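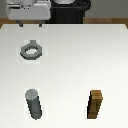

## Section 8: Setting up your Plesbridge water butt and drip line

By now you should have the butt itself unpacked and rinsed out, and the downpipe measured up as we went through in the last section. What follows is the part most people put off until the weather turns, which is a pity, as it makes a very pleasant afternoon's work if you have a flask of tea and somebody to hold the other end of the hose.

Please read the whole section through once before you pick anything up. It isn't long, and you will be glad of it when you reach step 6.

### Choosing the spot

The butt wants firm, level ground within reach of a downpipe, and it wants to be a little higher than the beds it is going to water. The Plesbridge holds 183 litres, and a full one is far too heavy to shuffle along afterwards, so do take your time over this. Paving slabs are ideal. Bare soil will do if you tread it down well and lay a slab on top.

**Caution:** Never stand the butt on loose bricks or an old crate. Once it is full, a small wobble becomes a serious one, and children do love to lean on these things.

### Fitting the butt

1. Set the stand in place and check it with a spirit level in both directions. Pack under the low side with slate if you need to.
2. Lift the empty butt on to the stand with the tap hole facing the way you would like to walk up to it. Try it with a watering can in your hand before you decide.
3. Push the rubber washer over the thread of the tap, and pass the tap through the hole from the outside.
4. Reach down inside and tighten the backing nut by hand. A long arm helps here, and so does a kitchen stool.
5. Give the nut another quarter turn with the plastic spanner, then stop.

**Note:** If the tap weeps a little during the first day, don't be tempted to heave on it. Drain the butt, take the washer off, wipe it and try again — nine times out of ten there is a bit of grit underneath.

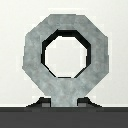

6. Mark the downpipe level with the top of the butt, then measure 21 mm below your mark and make your cut there. Cut slowly, and keep the saw square to the pipe.
7. Fit the diverter between the two ends of pipe and run the short hose across to the butt. The hose should slope gently down towards the butt all the way along, with no sags in it.
8. Put the lid on and turn it until it clicks. Leaves, slugs and the neighbour's tennis balls will all find their way in otherwise.

### Laying the drip line

The drip line comes coiled, and it will want to stay coiled. Leave it out in the sun for an hour, or run it through a bowl of warm water, and it will be a great deal better behaved.

Lay it along the row before you join it to anything, and peg it down every 46 cm. Beans and tomatoes like the line close to the stem, whereas courgettes would rather have it a hand's width away. Agustina Mansilla, who wrote the planting notes at the back of this guide, lays hers in a loop round each courgette plant and has lovely results, so do try that if you have line to spare.
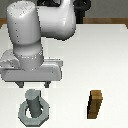
When you are happy with how it all lies, push the near end on to the tap and close the far end with the stopper. Open the tap halfway and walk slowly along the row. Each dripper ought to show a bead of water within a few minutes. If the last few stay dry, raise the stand or shorten the line.

**Before the first frost:** empty the butt, leave the tap open and bring the drip line indoors. Hang it in wide loops over two hooks, well away from any mice.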